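Trireck Refreshment Counter: Progress Report to Turcotte
16 October 2023

The counter layout is settled. Drinks have a stepped clear stand, packaged snacks share a tiered rack with small bottles, and wrapped pastries have their own tray. Foil trays are kept in a wicker basket. 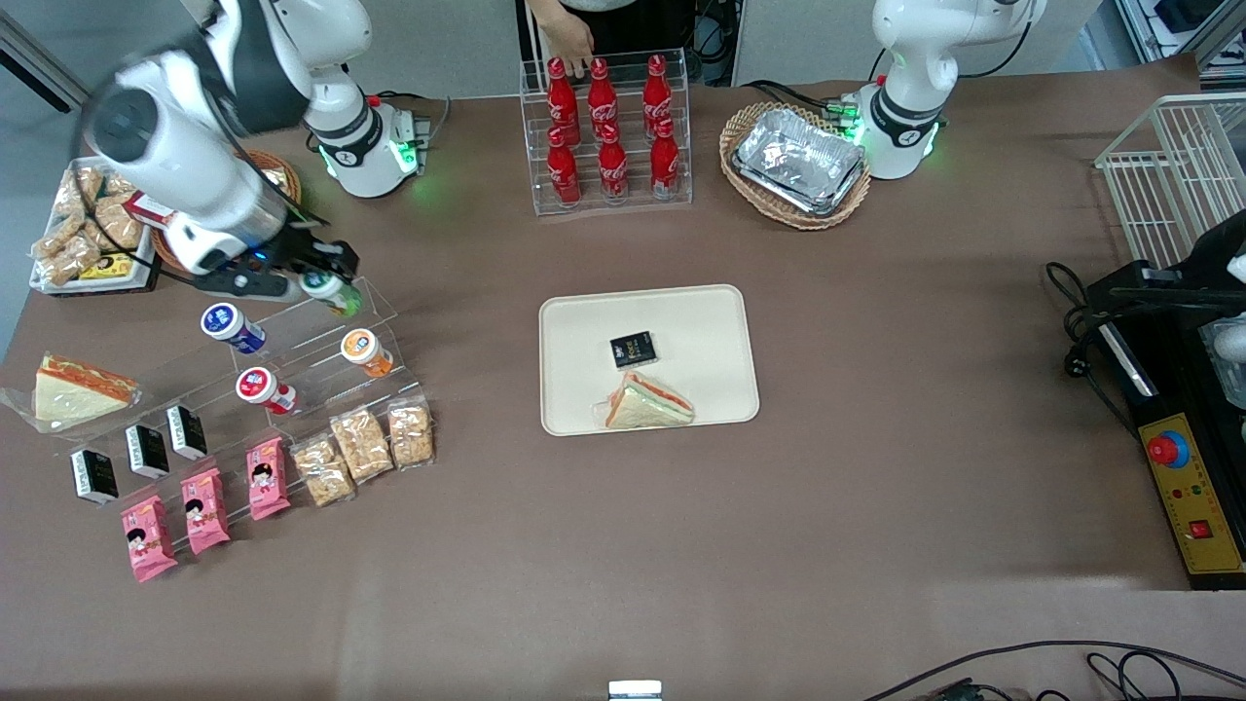 Photo: Ayman Amrani / Trireck

The Coca-Cola stand has two steps, so the back row can be reached over the front one. Spending to date is $3,246, including the acrylic racks and 80 foil trays. Dornitz has quoted for 50 more, and we expect to order in November.

Still open: price cards and a second pastry tray.

Rhonda Hawthorne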